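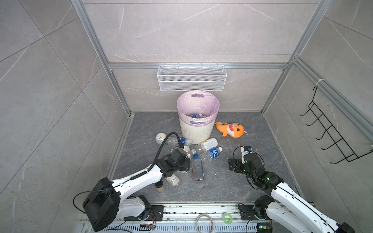 Bottle sorting with two arms: several bottles in the bin, others still on the floor.

Equipment Review: Dutico Two-Arm Tidying Station
Category: Household and light shop-floor automation
Overall rating: Suitable for trial use; not recommended for unattended work

The Dutico station consists of two white arms on a shared aluminum rail, each ending in a black gripper. It is sold to housing providers, schools and small workshops as a means of clearing light waste from a floor or bench. Our office was asked to determine whether it can take over the collection of empty bottles, a chore that occupies staff at our Bollcombe and Stoltton sites at the end of every shift.

Scope of the review

The unit was tested at Bollcombe through March. Each run began with plastic bottles placed on a tiled floor near a lined bin, together with items that were to be left alone, among them a plush shark and a small clock. The station was required to place every bottle in the bin and to leave the remaining items where they lay. A total of 50 runs were completed, comprising 346 bottles.

Results

The station placed 190 bottles in the bin without help. The remainder were dropped outside the bin, pushed out of reach, or left on the floor when the time limit expired. Members of staff performing the same task missed none.

Bottles standing upright gave little trouble. Bottles lying apart from one another were usually collected at the first or second attempt. Performance fell sharply once bottles lay close together, as they generally do in our break rooms. The grippers would come down between two bottles, close on neither, and roll both away. Clear bottles with small labels were the most difficult. A person picks these up without looking twice, and we had not expected so wide a gap.

The bin liner was a further source of failure. On several runs a gripper caught the folded rim of the bag while releasing a bottle and pulled the liner inward. The station did not notice, and continued to drop bottles on top of the collapsed bag.

The shark was picked up and binned in 2 runs. The clock was moved on many occasions but never discarded.

Comparison

The Manninen single-arm unit, reviewed previously by this office, is slower and has a shorter reach, but its software stops and signals for help after repeated failed grasps. The Dutico station will try the same grasp until time runs out. Buyers who intend to have a member of staff nearby may find the Manninen unit easier to live with. The second Dutico arm is of real value only when bottles are spread widely.

Installation and upkeep

Mounting took one working day. The cables along the arms need to be checked before each session, and the area within reach must be kept clear of people while the arms are moving. Cleaning is simple.

Recommendation

Sites with a training or research interest may reasonably purchase one station. Sites seeking to reduce cleaning hours should wait. Stoltton will continue with its present arrangements, and the unit at Bollcombe will be tested again when Dutico releases its revised grasping software.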